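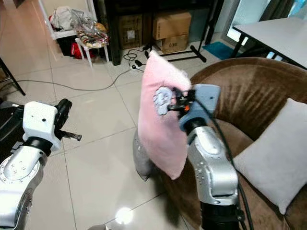
A pale pink pillow with a slightly fuzzy surface, above a brown chair seat.

Guest bedding is the most neglected thing in most houses, and I include mine. We replace our own pillows when our necks complain. The ones in the spare room get whatever we have finished with, and they stay there until a visitor is too polite to mention them.

I came to this view after a winter of sleeping in other people's houses. Work took me between Kirby and Lockyer for 17 weeks, and for 13 of those I stayed with friends and relations to save on motels. They were generous people. They cooked, they lent me cars, they left the heater on. Then they showed me to a bed with two flat pillows that had gone yellow under the cases and a doona that belonged on a single.

My argument is that we spend guest money in the wrong place. A spare room in a new house at Jamurholm will have a feature wall, a lamp, a framed print and a row of small cushions that have to go on the floor before anyone can lie down. The cushions often cost more than the pillows behind them. I stayed in one room where I moved the cushions off every night and back on every morning, and slept with my jumper folded under my head.

I have nothing against a decorative cushion on a chair. A bit of colour does a plain room good. But a bed is for sleeping in, and the order of spending should reflect that. Pillows first, then sheets, then a decent blanket for the cold end of the year. Paint and prints can wait.

The usual objection is cost, and it is a fair one. Households are stretched, and a room used a few times a year is low on the list. I priced it when I got home. Two medium-weight pillows and two washable protectors came to 70 dollars at the homewares shop on Nitum Road. You can spend a great deal more, and the shop will help you do it, but I have slept on the cheap ones since and they are fine. The protectors matter more than the brand. They go through a normal wash and they keep the pillow usable for years.

The other objection is that guests never complain. Of course they don't. I didn't complain once in 13 weeks. If you want to know what your spare bed is like, sleep in it on a cold night with the door shut. I did this at home in July and was awake at 3 am looking for another blanket. The mattress sagged towards the wall, and the reading lamp could only be switched off by getting up. My sister-in-law had used that bed for years and had always said she slept well.

I have since thrown out the old pillows, moved the lamp and put a spare blanket on the end of the bed where a visitor can find it without asking. The mattress will have to wait until next year. In the meantime I turned it around, and the sag is now at the foot end.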